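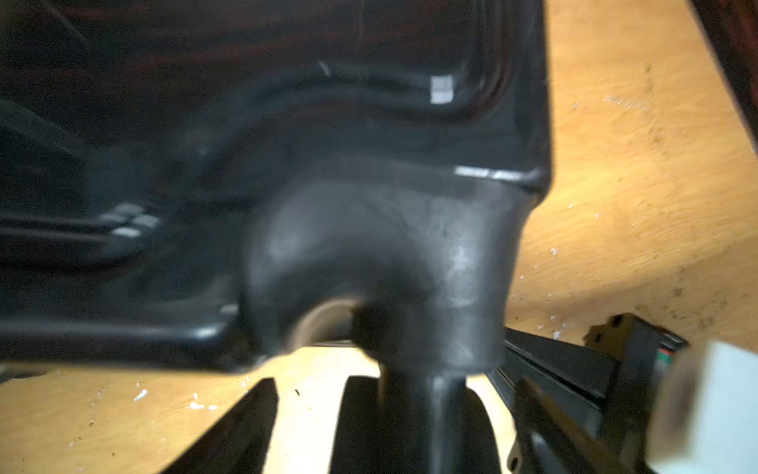

*Wrist cam, gripper coming up to the black plastic thing on the bench*

**tainaq**
Wed 17 November

Okay, club night update for everyone who skipped. We've got 473 demos in the folder now and I'm pretty happy with that! Dorota did most of the driving. The policy still gets nervous anywhere near shiny black plastic though, and I reckon it's the glare. There's a bright white spot near the top and then smeary streaks down the left on the ridge. Black fingers on black plastic doesn't help either. Thoughts?

**gunwoo_c**
Blur's your problem, not glare. Look at those highlights on the left, they're little horizontal stripes. Either slow the arm down or shorten the exposure. I said this back in February.

**tainaq**
You did say it in February. You also said it'd take an arvo to fix, mate.

**nbastos**
I'm with Tainá. Glare moves when the wrist moves, so the model's chasing something that isn't there. Chuck a bit of baking paper over the lamp and record 14 more. Cheap test, no code.

**gunwoo_c**
14 won't tell you anything. Do 90 or don't bother.

**nbastos**
Who's got time for 90 before Hastari? We're two people down and Cristóvão has exams.

**dorota_w**
Driver here :) I wasn't even going that fast on that one! When the fingers get close to the stem under the bulgy bit I can't tell on the monitor where one stops and the other starts. Could we put coloured tape on the fingertips? The Stedo team did that last year and their picks looked heaps better.

Also can whoever's on pack-up please wipe the bench. White crumbs all over the wood again.

**arruda.c**
Exams finish Friday, I can drive after that. Tape's fine by me but do it BEFORE any new recording, otherwise half the set has black fingers and half doesn't and we're stuffed.

**gunwoo_c**
Mixed is good for it, that's free variety.

**arruda.c**
Not with 2 weeks to go it isn't — we haven't got enough of either.

**tainaq**
Right, tape and baking paper first, then we argue about numbers. I've got yellow tape at home, will bring it Thursday.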